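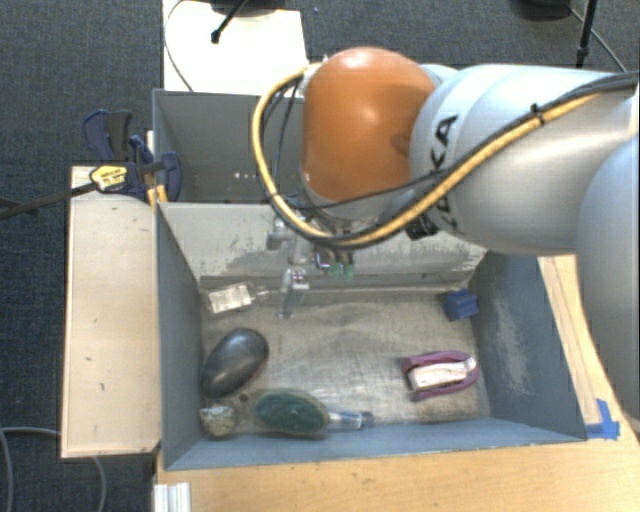
Unit 2 – Storage Bins for Small Parts: Selection, Condition and Care

A storage bin is the first piece of equipment a stockroom worker handles and often the last to be inspected. Unit 2 sets out the standards used in this course for open bins holding loose items. Metal bins are preferred where contents are handled frequently, as they keep their shape under load. They do not keep their finish. Scuffs and chipped paint collect on the back wall, particularly along its lower half, and the floor of the bin wears to scratched metal. Students should record such marks on the condition sheet as surface wear. Surface wear alone does not require that a bin be withdrawn from use.

Shape of the bin

High sloping sides return small items toward the floor and reduce spillage. They also make flat items harder to pick up, especially in the corners. A flat item lying close to a wall should be drawn toward the center before it is lifted.

Scattered and sorted contents

Contents may be stored scattered or in divided trays. Scattered storage is acceptable when the items are few and differ clearly in size or shape. Items that resemble one another must be divided. The Nestlow tray insert will be used in the practical session; the Rafferty insert has a deeper lip and is not suitable for flat items.

Inspection procedure

Empty the bin completely and wipe the floor and all four walls with a dry cloth. Run a gloved hand along the upper edge to check for burrs. Shiny patches on the floor should be viewed from more than one angle – reflections can hide both scratches and small clear items. Enter the result on the condition sheet and sign it.

Required work

Read the chapter on open containers in the course reader, through page 61. Completed condition sheets are due in Room 206 on Monday, December 9, 2024. Questions about the practical session should be directed to Kwaku Boateng. Requests for an extension must be made in writing to Fergal Costello before the due date.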